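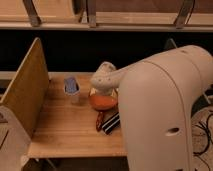
## Peseo arm kit – worth $759?

**kikport_tan** – 11/6/22
Running the Peseo over mixed clutter on a timber bench. Orange piece first, clear cup later. Setup took about 3 hours. Anyone on the Etside service plan?

**dunnart4**
I dropped the plan. Four calls, same script each time.

**mallee_bolt**
Disagree. They sorted my wrist fault by email. I'd keep it for the first year.

**kikport_tan**
Cheers. I'll ask for a monthly price.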